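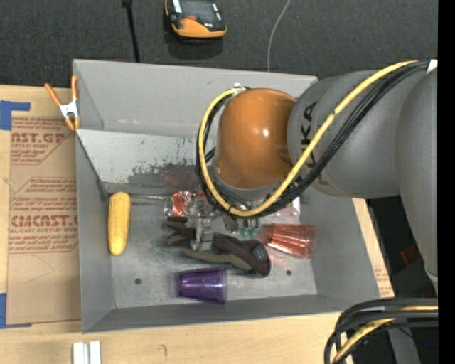 What happens to the pickers' jobs when a warehouse installs a picking arm?
Most of the jobs stay on the payroll for the first year, but the work inside them changes, and the pay grade often lags behind the change.

Unit 6 handout: Mixed-item picking
Instructor: Welington Guerra
Read before the May session. Bring the Lollard worksheet.

1. The case
Zeltik runs a returns warehouse with 149 hourly staff. Before the change, 1,212 bins a day were emptied by hand. The company bought a sorting cell from Barbosa and put it on the day shift first.

2. Why mixed bins are hard
An arm that moves identical cartons repeats one motion. A returns bin is different. A soft glove has no fixed shape. A clear or tinted cup lying on its side throws back highlights and lets the floor show through, so a vision system may misjudge its edges. An ear of corn is firm but uneven. A person sorts all of these without thinking about grip, and that skill was never written down in the Zeltik job description.

3. What changed for staff
Pickers became cell attendants. They clear stalled picks, restock bins and log each fault in a program called Zester. In the first month they logged 3,928 faults. Lifting went down. Standing still and watching went up, and so did complaints about sore feet and boredom.

Attendants also lost the informal breaks that came with walking a bin to the next station. The supervisor did not plan this. It came with the floor layout.

4. Pay and training
Attendants got 189 minutes of paid training, most of it on safety stops. Reading fault codes was learned from coworkers. The pay grade stayed at "picker."

5. For discussion
Which of the new tasks should count as skilled work?
Who should see the Zester logs, and can they be used in a performance review?
Compare with the night shift, still picking by hand (worksheet, page 2).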